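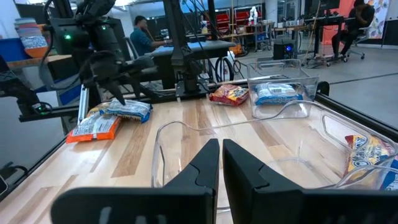
Fig. 1. Long strips of wood in alternating tones, with a clear bin on top.

Wood in the Home, Session 2: Why Boards Move
Handout by Dilwyn Phillips

Welcome back! Last session we looked at how a tree grows. Today we get to my favorite part of the whole course, the way a piece of wood keeps changing shape long after the tree is gone. Once you start noticing it you'll find it all over your house, in the drawer that sticks every summer and the floor that opens up in January.

Water in the wood

A living tree is full of water. Some of it sits in the hollow middles of the cells (free water) and some is held inside the cell walls (bound water). When a log dries, the free water goes first, and the wood gets lighter but hardly changes size. Then the bound water starts to leave, the walls shrink, and the board shrinks with them. The moment between the two is called the fiber saturation point. Please learn that term, we will use it every week!

Drying doesn't end at the lumber yard, either. A board trades moisture with the air for as long as it exists. In damp weather it takes some in and swells, and in a heated room it gives some back. A coat of finish slows this down a lot but doesn't stop it.

Which way does it move?

Wood moves by different amounts in different directions, and this is where it gets really fun. Along the length of the grain there is so little movement that furniture makers mostly ignore it. Across the grain there is plenty. It is greatest along the curve of the growth rings (tangential) and usually a good deal less from the center of the tree out toward the bark (radial).

Look at the end of a flat-sawn board and you will see the rings as arcs. As it dries, those arcs try to straighten out, and the board cups away from the heart side. A quarter-sawn board has its rings standing nearly upright, so it stays much flatter. It also costs more, as you'll know if you've ever priced it.

Tops made from strips

One very wide board can cup badly. Cut it into narrow strips, glue them edge to edge, and each strip can only cup a little. Mixing the strips up also spreads out the differences between them. The whole top still gets wider and narrower with the seasons, though, so it has to be fastened to its base with slotted holes or clips that let it slide. I once screwed a top down tight with 17 screws, and it split right down the middle by spring. I still have both halves!

Try it at home

Bring a short offcut of any solid wood. Plywood won't work for this one. Draw a pencil line straight across the grain, measure it as carefully as you can, and write the length on the wood. Leave the piece in the bathroom for two weeks, then measure again. If your line starts out at 200 mm you should have enough length to catch a change, especially on a flat-sawn piece. Do the same along the grain and compare.

Words to know: free water, bound water, fiber saturation point, tangential, radial, flat-sawn, quarter-sawn, cupping.

For next time: read the Tendley chapter on joints and find one drawer at home that you can pull all the way out. We'll be talking about dovetails, and I can't wait.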